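Stergiou's on Rutmont's Depot Street Will Reopen in November, With the Old Counter and a New Name

Jun 9, 2024
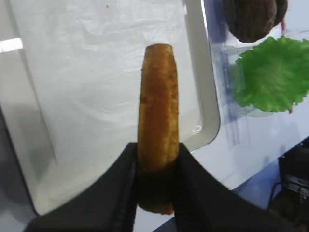

If you have driven down Depot Street in the past month, you have probably slowed down in front of the old Stergiou's building to try and see past the brown paper in the windows, and you would have had plenty of company. There has been a ladder out front, then a dumpster, then a second dumpster, and a good deal of talk at the post office about what was going in there. Well, we finally have an answer, and for those of us who ate half our childhood suppers in those green booths, it's a happy one.

Lakmal Weerakoon and Harvey Beaulieu, the two cooks behind the Ikumen supper nights that have been selling out at the grange hall since last year, have signed a long lease on the building and plan to open a full restaurant there in November. They shared the news with their mailing list last night, and by breakfast it had been forwarded to us by more readers than we could properly thank. (We did try. If we missed you, thank you.)

The new place will be called Ikumen, same as the suppers, and it will serve lunch and dinner six days a week. The Stergiou family still owns the building and will be the landlords, and according to the letter, they were the ones who made the first phone call.

"We had been looking at a space out by the highway with plenty of parking and absolutely no charm," Weerakoon wrote. "Then we got asked to come have coffee on Depot Street, and we sat at that counter for three hours, and by the time we left Harvey was already measuring the kitchen with his feet."

For newer arrivals in town, a little history may help. Stergiou's was the kind of place where you could get a plate of eggs, a lamb sandwich or a slice of coconut pie at pretty much any hour the lights were on, and where the waitresses knew whose kid you were before you opened your mouth. It closed quietly two winters ago, when the family decided that they'd had enough of four-thirty alarm clocks, and it has sat dark ever since. A sandwich chain looked it over and passed. There was a rumor about a bank. None of it came to anything, and the building kept its sign and its faded specials board and waited.

The sign is the part that people keep asking us about, so let's get to it. The big blue letters on the roof are coming down, and there's no getting around that. They have rusted at the brackets, and the sign company that came out to look at them did not have encouraging things to say. But they are not going to the dump. The S and the two G's... well, there's only one G, as a member of the family very kindly reminded us on the phone this morning, but the S and the G will be cleaned up and hung inside, over the pass, and the rest will go home with various Stergiou cousins who have already called dibs.

The counter is staying too, along with its stools, which are being sent out to be reupholstered. The booths are a harder case. Beaulieu told us that he wanted very badly to keep all of them, and that some turned out to be held together mostly by paint. The plan right now is to save the ones along the front windows and put ordinary tables in the back, where it was always a bit dark and drafty anyway.

"I know people are going to walk in and go straight to their old seat," Beaulieu said. "I'd do the same. If yours is gone I'm sorry, and I'll buy you a coffee the first time you come in."

The contractor on the job is Resard, the Rutmont outfit that did the library steps and the dance studio over the hardware store. The biggest piece of work is in the kitchen, where the exhaust hood has to be replaced and the floor brought level. There is also a new restroom going in off the side hall, with a door wide enough for a wheelchair, something the old place never had and that a number of longtime customers had asked for over the years. The crew is on site now and expects to be working through the summer.

As for what will be on the plates, the two of them are keeping some of that to themselves, but they did share a few things. Lunch will be the simpler meal, with soups, rice plates, a couple of sandwiches and a daily vegetable dish built on whatever is coming in from the farms out along the river road. Dinner will look more like the supper nights, with a short menu that changes often. Fans of the suppers can relax about the black pepper chicken and the coconut greens, both of which are going on the regular menu and staying there. Beaulieu's cornbread will come to the table with every dinner whether you order it or not.

There will be pie. We asked before we asked about anything else. The coconut recipe was handed over as part of the whole arrangement, written out on the back of an old order pad, and Weerakoon says the first few attempts have been good without being quite right. The oven may be partly to blame. They have been baking at the grange hall, and anyone who has ever tried to brown anything evenly in that oven will sympathize.

The dining room will be bigger than the grange hall suppers but still on the cozy side, and the owners say they would like to keep most of it open for people who just wander in. Reservations will be taken only for groups of six or more. The counter will be first come, first served, always, and you will be able to sit there all afternoon over a cup of coffee if it isn't busy. They were very firm about that, and we intend to hold them to it.

They will be hiring, too. The letter mentions 12 jobs to start, in the kitchen and out front, with interviews beginning after Labor Day. Anyone who used to work at Stergiou's is invited to get in touch early, and a few already have. One former waitress, who asked us to leave her name out of it until she has told her daughter, says she is coming out of retirement for the lunch shift and has bought new shoes for the purpose.

In the meantime, the supper nights will carry on at the grange hall through the end of the summer. After that there will be a break so that the two of them can train the staff, test the menu and, in Weerakoon's words, sleep a little. Tickets for the remaining suppers go out to the mailing list first, and whatever is left is sold at the door of the farm stand on Mill Road. There usually isn't much left, so it's worth getting there early.

Parking has come up already, as it does any time something nice happens on Depot Street. The lot behind the building belongs to the property and will be repaved before opening. The church next door has agreed to let diners use its lot in the evenings, apart from choir practice and holidays. Delivery trucks will be asked to use the alley, the way they always did, and the neighbors on the back side have been promised that trash pickup will not happen before seven in the morning.

One last item, for those of you who have been writing to us about the specials board. It is still hanging inside, and it still says meatloaf. Beaulieu hasn't been able to bring himself to wipe it clean, and he is thinking of having it framed just the way it is and hanging a new one beside it. If you have old photographs of the restaurant, or menus, or a matchbook in a drawer somewhere, the owners would love to borrow them and make copies for the hallway. You can leave them at our front desk in an envelope with your name and phone number on it, and we'll see that they get where they're going and back home to you again.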